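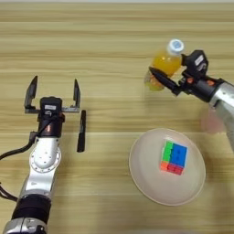 The right arm holding a bottle off the table, with the left gripper open.

Katene example sets: frequently asked questions
Last updated Aug 5, 2021

What is in the Katene set?
Short recordings of arms handling everyday things on a table, each one steered by a person. The current release has 1081 recordings. We are working towards 2000.

Who collects the recordings?
Graleck runs the sessions and checks the files. Arnuda hosts the downloads.

How is one example made?
An operator guides the arms through a single task from start to finish. Camera views and joint positions are saved together, along with a one-line written instruction. There are 27 instructions at present.

Do you keep attempts that go wrong?
Yes. Drops and missed grasps are marked as failed and stored in a separate folder. You can leave them out when training.

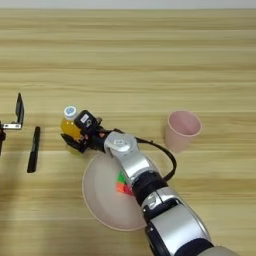
Gripper closed around the bottle, with the cup to the right and the plate partly under the arm.

Why use the same objects again and again?
A learner needs to meet one bottle in many positions before it copes with a new one. Operators move things between attempts – a hand's width is enough.

Does every task use both arms?
No. The instruction file says which arm is meant to do the work. The other may still be in view.

Can I train my own model on it?
Yes, for research and teaching. For paid work, ask Graleck for a licence first.

Which file format do you use?
Fikance, version 2. Files made before March need converting, and the converter comes with the download.

How do I report a bad recording?
Send the recording number and the time at which the fault appears, using the form on the downloads page.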